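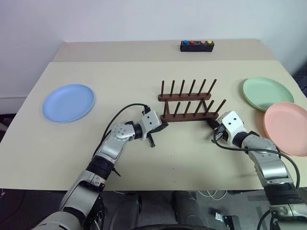 The student robotics club at Arnbridge has spent the year since January on one task: putting plates into a dish rack with two arms. Huia Sheehan leads the group. Keegan Treloar looks after the control software, which the club calls Follow.

Sheehan said the task was picked for its awkward geometry. "A plate lying flat gives you very little to hold. The fingers have to get under the rim, and the rim is shallow. Then the plate has to turn through a right angle and go down between two pegs."

The pegs on the club's wooden rack lean, some more than others. Treloar first wrote the placing routine as if they stood upright. "It was wrong by a few degrees at one end and by a lot at the other. We now store an angle for each gap."

Plates that overlap are handled separately. The upper one has to be moved first, and the arm nearer to it takes the job. "If both arms go for the same plate, Follow stops them," Treloar said. "That rule took longer to write than the grasp."

The club has logged 2789 attempts, of which 434 were made with overlapping plates. Sheehan would not give a success rate. "The early runs used different fingers and a different table height. Putting them in one figure would be misleading."

Members work in pairs, and each pair keeps a written log. Flynn Ellery, who joined this year, rewrote the log sheet to record the starting position of each plate. "Before that you had a fault and no way to set it up again," he said.

The club shows the task at the Pundholm student meeting on 26th March. Seven members will travel. Treloar still wants to shorten the pause before release – now two seconds – but Sheehan has asked for no further changes to the code before then.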